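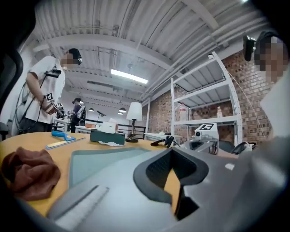 April 14, 2020

Went to the open day at Virkier. It was a 50 minute drive from Rostdale and I missed the turn by the feed store, same as in September. Parked behind the building and signed in at a folding table by the side door. They gave me a paper badge and a sheet with the room plan on it.

The first part was a talk in the front office. Slides, mostly. Virkier started out doing repair work on packing lines and moved over to robot training two years ago. They do contract work for a company called Drerkent, which wants arms that can handle ordinary household jobs. The speaker went through the costs too fast for me to write down. I got the number 64, which is how many tasks are on the list now, and 11 of those are considered finished.

Then the workroom, which I liked better. Brick wall, white metal ceiling, pipes overhead. People at different tables with hand-held grippers and cameras strapped to their heads. They do the job by hand with the gripper, and the recording goes into the training set. One had a backpack on while working. It was quieter than I expected. Mostly you hear the fans and now and then something getting put down.

I stayed longest by the round table with the cutting mat on it. It also had a ruler, a rag, a box of tissues and a lamp. The tasks there are things like moving the rag from one side to the other, or setting a tool down straight along the ruler. Each one gets done 100 times before they go on to the next. I asked if the objects go back to the same spot each time and was told no, they get moved a little on purpose.

They let visitors try a gripper. It is heavier in the wrist than it looks. I tried to pull one tissue and came up with three. Second try I got one but tore it. The trick is to squeeze slower than you want to and keep your elbow in. I had a sore thumb after a few minutes and I don't know how they do it for a whole shift. Forgot to ask how long a shift is.

Asked about the square black and white markers. Those are for tracking where the gripper is in the room. If your sleeve covers one, the take gets thrown out.

Coffee afterward and a short question period. A man from Bisht wanted to know about prices and did most of the talking. I left before it ended.

Home by four. Soup for supper. Need to write to Virkier and ask for the slides, and find out if the evening course is still running. Also call about the gutter.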